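Unit 4: Coated fabrics for outdoor use

Notes by Zixuan Deng. Read with the Tenlow data sheets before the practical in May.

4.1 Construction
A coated fabric has a woven or knitted base and one or more polymer layers. The base carries the load and the coating keeps water out. For garden furniture covers the base is normally polyester and the coating PVC or polyurethane. PVC is cheaper and heavier, and it stiffens in cold weather unless enough plasticiser is present.

4.2 Water resistance
Resistance is given as hydrostatic head, in millimetres of water. A fabric rated 800 will pass light rain but leaks where water pools. For flat-topped covers, specify 2000 or more. Seams are tested separately - a taped seam should match the face fabric.
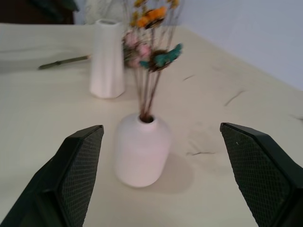 4.3 Fit and ventilation
A cover should clear the ground by a small margin so that air can enter at the hem. Vents go on the sheltered side, under a flap. Condensation under a tight cover does more harm to timber than rain does. Clear the table before covering it: even a small ceramic vase like the one on the white tabletop will hold the fabric up in a point, and wind will then wear the coating through at that spot. Where a raised centre is wanted for run-off, use a broad, padded support.

4.4 Exercise
Samples 413 (Varmont) and 491 (Bergmann) differ in coating only. Fold each one cold, then inspect the crease under the lens and record any cracking. Hand results to Tien-fu Lam.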